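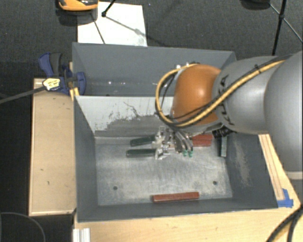
Grultmont Renews "Adbridge" for a Second Season With Imani Athumani as Host

Last updated: Wednesday, 4:15 p.m.

GALLEL – Grultmont, the producer of the reality competition series "Adbridge," has renewed the program for a second season of 15 episodes. Television personality Imani Athumani will return as host and will also serve as an executive producer. Production begins in July.

Athumani joined the program for its first season after four years as a contestant and later a studio presenter on the renovation series "Rotich." Her new agreement covers hosting duties, casting consultation and the weekly companion podcast. Financial terms were not disclosed.

"Adbridge" places pairs of siblings in a shared house and assigns each pair a small business to run for the length of the season. Pairs are scored on weekly revenue and on a vote by the other contestants. The lowest combined score leaves the house at the end of each episode. In the second season the contestant vote will count for one third of the score, down from one half.

Casting for the new season closed last month. Grultmont received 3775 applications, of which 303 advanced to recorded interviews. The final cast will be named before the premiere. Applicants who were interviewed and not selected will remain eligible for the reserve list and do not need to apply again.

"The scoring change was the first item I asked for," said Athumani. "In season one a pair could win the week on revenue and still go home. The new weighting makes that less likely, and it makes the accounts worth watching."

Principal photography will take place at the same house in Gallel used for the first season, with an additional kitchen and a larger interview room. The shooting schedule is 112 days. Episodes will run 44 minutes, with the exception of the premiere and the finale, which will run 90 minutes each.

The companion podcast will be released the morning after each episode. Athumani will record it with the departing pair. Transcripts will be posted on the program's website the same day.

Requests for interviews with Athumani should be sent to the Grultmont press office and should state the outlet, the format and the time required. Stills and episode summaries will be supplied to accredited media before the premiere.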